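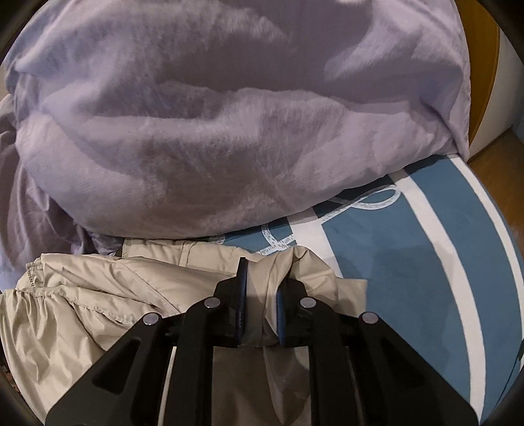 Mahtab Vahidi wrote in after the last page to say that her spray jacket had stopped shedding rain, and that she had been told never to wash it. Plenty of people have heard the same advice. It is wrong for most nylon jackets. Dirt, sunscreen and body oils stop a water-repellent finish from working, and a wash is usually the first thing to try.

Before you wash

Read the care label. If it says dry clean only, stop there. Otherwise empty the pockets, shake out the grit and do up every zip and press stud. Loosen any drawcords so they don't pucker the hem. Turn the jacket right side out for a repellent finish and inside out if it has a printed lining.

Collars and cuffs need attention first. Wet them, rub in a little liquid detergent with your fingers and leave for 11 minutes or so while you clean the machine drawer. A soft toothbrush helps on the fold of the collar. Don't use a stiff brush on nylon – it roughs up the surface and the patch will look dull afterwards.

Clean out the detergent drawer

Old fabric softener is the usual culprit when a jacket comes out of the wash worse than it went in. Softener leaves a film that holds water. Pull the drawer right out, rinse it under the hot tap and run the machine empty on a short cycle before the jacket goes in.

Washing

Use cool or warm water, up to whatever the label allows, and half the usual amount of liquid detergent. Powder tends to leave white marks in the seams. Choose a gentle cycle with a slow spin and add a second rinse. Don't wash the jacket with towels or anything else that drops lint.

If you are washing by hand, a laundry trough is better than a bucket because the fabric can spread out. Push the water through it and don't wring. Rinse until the water runs clear, then press the jacket against the side of the trough to get the worst of the water out.

Drying and creases

Hang it on a wide plastic hanger in the shade. Wire hangers leave points in the shoulders and can rust onto pale colours. Most creases drop out as it dries. For stubborn ones, put a cotton tea towel over the fabric and use the iron on its coolest setting with no steam. Keep it moving. Nylon goes shiny quickly and melts not long after.

Some finishes come back with a little heat, so if the label allows tumble drying, give the dry jacket a few minutes on low. Then flick water on the sleeve. If it beads, you're finished. If it soaks in, you need a spray-on or wash-in proofer, put on while the jacket is clean.

Small tears

Clean the spot with a dab of methylated spirits, after testing it on an inside seam, and let it dry. Cut a piece of nylon repair tape with rounded corners and press it down from the inside. Square corners lift.

Storing it over summer

Hang it if you have the room. Stuffed in a bag it will pick up hard creases, and the coating on the inside can go sticky at the fold lines. Check for that in May, before the wet weather sets in. A coating that peels or feels tacky can't be washed back to health.

Last updated Nov 20, 2021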